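How Does a Pipe Organ Make All That Noise?
by Amber Van Hecke
Jun 3, 2025

I was six when I first heard a pipe organ up close, and I hid under my grandmother's coat. It was so LOUD! The floor buzzed, my teeth buzzed, and I was pretty sure there was a dragon behind the wall. Now I play the thing for a living (well, for part of a living, I also teach piano), and the question I get most from kids is still a version of the one I asked that day. What is in there?

Mostly air. An organ is a giant box of whistles with a keyboard to boss them around.

Start with a whistle

Have you ever blown across the top of a bottle? You get a low, foggy hoot. Your breath hits the far edge of the opening and starts to flap, a bit in and a bit out, super fast. That flapping makes all the air inside the bottle wobble, and the wobble travels through the room until it gets to your ears. Wobbling air is what sound is, whether it comes from a trumpet or a sneeze.

A lot of organ pipes do the same thing. Near the bottom there's a slot called the mouth. Wind comes up through the foot of the pipe, rushes past the mouth, hits a sharp edge called the lip, and off it goes. So yes, an organ pipe has a foot, a mouth and a lip. It has a body too, which is the long part. No one has ever been able to tell me where the knees went.
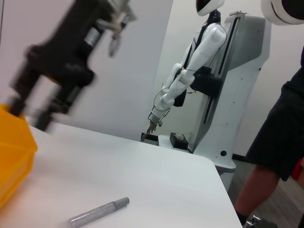

Long pipes make low notes and short pipes make high notes. A long pipe has more air in it, and it takes longer for each wobble to get from one end to the other, so the wobbles come slower. Slow wobbles sound low. If you cut a pipe to half its length (please don't), it plays the same note but higher, what musicians call an octave up. Sing the first two notes of "Somewhere Over the Rainbow" and you've just jumped an octave.

There's a sneaky trick organ builders use when they run out of space. They put a stopper in the top of the pipe. The wobble has to bounce off the stopper and come all the way back, so a short pipe acts like one twice as long and plays a much lower note. It sounds softer and rounder too. I love those pipes. They sound like a very polite owl.

Who is doing the blowing?

Not me, thank goodness! The organ I play in Lendberg is a little one built by the Boersma workshop, and it has 177 pipes. I don't have the lungs for that.

Long ago, people pumped big bags called bellows by hand or by foot. It was often a job for kids, and if the pumper got bored and wandered off, the music sagged and died with a sad groan. These days most organs have an electric fan. The fan fills a box with air, and a weight or some springs on top keep the pressure steady. If the pressure went up and down, the notes would go wobbly and sour.

My friend Maarten Verbeke still pumps his by foot because he likes it. He wears running shoes.

Snack break experiment

You can make your own organ with things in your kitchen. Grab a few bottles that are all the same size, a jug of water and a grown-up who doesn't mind a few splashes. And a snack, if you're like me and can't do science hungry.

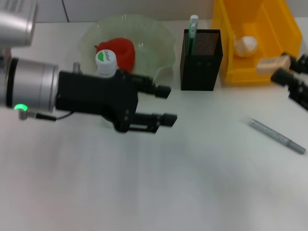
A red apple in a pale green glass bowl.

1. Leave one bottle empty and blow across the top. Tuck your chin and aim your breath at the far edge. It takes practice, and if you get dizzy, sit down and have a rest.

2. Pour a little water into the next bottle and blow again. Higher or lower? (Guess first!)

3. Keep going, with more water in each bottle. More water means less room for air, and less air means a higher note.

4. Try a tune. "Hot Cross Buns" only needs three notes. Sip or pour until they sound right. That's called tuning, and real organ tuners spend whole days at it, although they don't drink the organ.

Now here's a puzzle. Tap the side of a bottle with a spoon instead of blowing. Does the note go the same way when you add water? I'm not going to tell you.
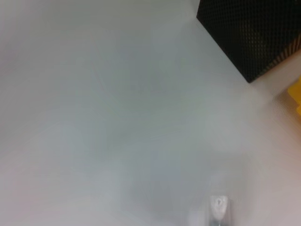
What are all those knobs?

Next to the keyboard you'll see knobs or little tabs. They're called stops, and each one turns a whole set of pipes on or off. One set might sound like flutes. Another might sound like trumpets, or like a goose with a cold. Pull out one knob and you get a whisper. Pull out the lot and you've got my dragon back. That's where the saying "pulling out all the stops" comes from.

Big organs have several keyboards, and another one on the floor that you play with your feet. I have special shoes for it with thin soles. Last January I forgot them and played in my socks, and my toes froze.

Can I try one?

Ask! Lots of organists would be thrilled. Rekha Varghese in Orkumville had 24 kids up in her organ loft in one afternoon, and every one of them got to press the lowest key. Wash your hands first, and don't touch the pipes, even the shiny ones at the front. They're made of soft metal and they dent.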